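Checkliste Zuschauersicherheit für Live-Aufzeichnungen im Freien, mit Anmerkungen

Liebe Kolleginnen und Kollegen von der Publikumsbetreuung, nach dem letzten Sommer habe ich unsere alte Liste noch einmal von vorne bis hinten durchgesehen und überall dort etwas dazugeschrieben, wo ich selbst schon einmal gestolpert bin (im übertragenen Sinn, meistens). Bitte vor jeder Aufzeichnung auf dem Jolitberg-Gelände ausfüllen und bei Hidayah Lumenta im Produktionsbüro abgeben, gern auch mit Kaffeeflecken.

1. Einlass und Wartebereich

[ ] Zählung an beiden Toren läuft, Obergrenze 3.478 Personen
Anmerkung: Die Zahl gilt samt Gästeliste! Bei der Show im August hatten wir die Gästeliste zuerst vergessen und mussten am Südtor sehr freundlich und sehr lange erklären, warum es gerade nicht weitergeht.

[ ] Sonnensegel über der Warteschlange gespannt, Seile abgegangen
Anmerkung: Wer um 14 Uhr ansteht, steht in der prallen Sonne. Bitte alle Seile anfassen, vom Weg aus sieht man die lockeren nicht.

[ ] 800 Becher an der Wasserstelle, Nachschub im Zelt

[ ] Einverständniserklärungen für Bildaufnahmen liegen aus, Stifte auch
Anmerkung: Jeder Gast im Kamerabereich unterschreibt, bevor er sich setzt. Wer nicht möchte, bekommt einen ebenso schönen Platz in Block C, und zwar ohne Diskussion und mit einem Lächeln.

2. Bühne und Technik

[ ] Absperrgitter vor der Bühne verriegelt, Füße stehen eben
[ ] Kabelbrücken im Mittelgang geschlossen
[ ] Notbeleuchtung am Bühnenabgang geprüft
Anmerkung: Die Lampe links hat einen Wackelkontakt, den Traltura nach der Generalprobe beheben wollte. Bis ich eine schriftliche Bestätigung habe, kommt dort eine Akkuleuchte hin. 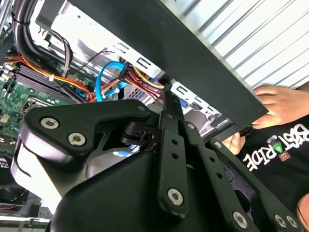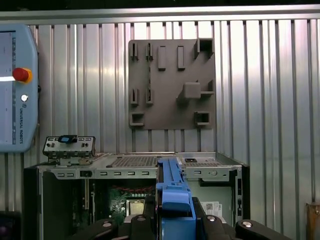 [ ] Windmesser am Bühnendach abgelesen, Wert eingetragen: ______
Anmerkung: Bitte den Wert wirklich eintragen, ein Häkchen allein hilft mir abends beim Bericht gar nicht weiter.

[ ] Nebelmaschine und Konfetti mit der Brandwache abgesprochen

3. Sitzplätze

[ ] 504 Stühle im Innenraum, reihenweise verbunden
Anmerkung: Auf dem alten Plan stehen 509. Die fünf Plätze am Notausgang Ost sind gestrichen und bleiben es auch, selbst wenn jemand vom Sender ganz reizend darum bittet.

[ ] Rollstuhlplätze frei, Begleitstühle daneben
[ ] Fluchtwege Ost und West in voller Breite begehbar

4. Während der Sendung

[ ] Funkprobe mit Sanitätszelt, Kanal am Klemmbrett notiert
[ ] Hitzedurchsage in jeder Umbaupause
Anmerkung: Das Team von Drarkeo hat den Text neu eingesprochen, er ist jetzt kürzer und man versteht ihn auch hinten am Kiosk. Vielen Dank dafür, das war wirklich eine schöne Überraschung!

[ ] Ablösung der Ordner nach Plan, auch für die in der Sonne

Offene Punkte bitte auf die Rückseite schreiben, mit Namen und Uhrzeit.

Eure Fotini Sfakianakis

Kommentare (3)

Slamet Liew
Danke für die Mühe! Beim Punkt mit den Stiften würde ich noch Klemmbretter ergänzen, unsere Gäste haben zuletzt auf dem Rücken des Vordermanns unterschrieben.

Azlan Ong
Gilt Block C auch bei den kleinen Bellis-Konzerten? Da ist doch gar nicht so weit hinten bestuhlt.

Fotini Sfakianakis
Lieber Azlan, bei Bellis nehmen wir die letzten beiden Reihen links, dort schwenkt keine Kamera hin. Und Klemmbretter sind bestellt, Slamet!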